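Kundon software: your questions answered

We get a lot of post about Kundon, much of it asking the same handful of things in slightly different words, so we've gathered the answers on one page. If yours isn't among them, do write in. We read everything, even if it takes us a little while to get back to you.

What does Kundon do?

Kundon is the piece of software that sits between your camera and your arm controller. It looks for printed tags, works out where each tagged thing is on the table, and hands those positions to whichever planner you happen to be using. It won't plan the motion for you (people do ask!), though it gets along very nicely with Zellorel, which will.

Do I really need a tag sheet on the table?

Yes please, at least for the first setup. The sheet gives Kundon a flat reference it can trust, and everything else is measured against it. You can take it away afterwards if the camera is bolted down and you're quite sure it will stay that way, but most of us leave ours where it is. Print it at 100 per cent, with any "fit to page" setting switched off, and measure one tag with a ruler before you stick anything down. A surprising number of the letters we get about drifting positions end with a printer setting.

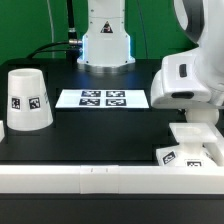 Ovberg, September

The bench has a sheet with four tags in a two-by-two grid, lying just in front of the base of the arm in the middle. The white cup on the left has two tags side by side, and the square-topped piece on the right has its own pair on the base. In a layout like this one the sheet sets the table frame, and each tagged object gets a pose of its own within it.

Why put two tags on one object?

Mostly for the awkward moments. One tag on a slanted side can be hard to read when the object is turned, or when something stands in front of it, and with a second one Kundon can usually carry on with whichever it sees best. When both are readable it combines them, and the tilt estimate becomes a good deal steadier. You do need to tell it that the two belong together, which you'll find under "Bodies" in the project file.

Part of a tag is hidden behind a rail. Will it still be found?

Probably not, I'm afraid. Kundon wants to see the whole dark square and a little of the pale border as well. If a rail or a bracket is covering one corner, move the tag up a bit, or shift the object back until the edge is clear.

The pose flickers. What should I try?

Start with the light. Glossy paper under a bright lamp washes out the white parts of a tag, so try matt paper or turn the lamp down a touch. If that doesn't settle it, raise the smoothing value to 3, which is gentle enough that you won't notice much lag. Anything higher and the planner may start chasing a position the object has already left.

How often does Kundon send an update?

Every 33 milliseconds unless you change it. You can ask for less, and on an older computer you may well want to.

I'm getting error 883. Is my arm broken?

No, and please don't take anything apart! It means two tags in view share the same number, so Kundon has stopped passing poses along until you sort it out. Check for an old print lying about within the camera's view.

Can I use it with the Bednárik gripper package?

You can, from the current release onwards. Load the Bednárik package first and Kundon second, or the tool offset will be read as zero and the arm will aim for the wrong height. We're working on making the order not matter.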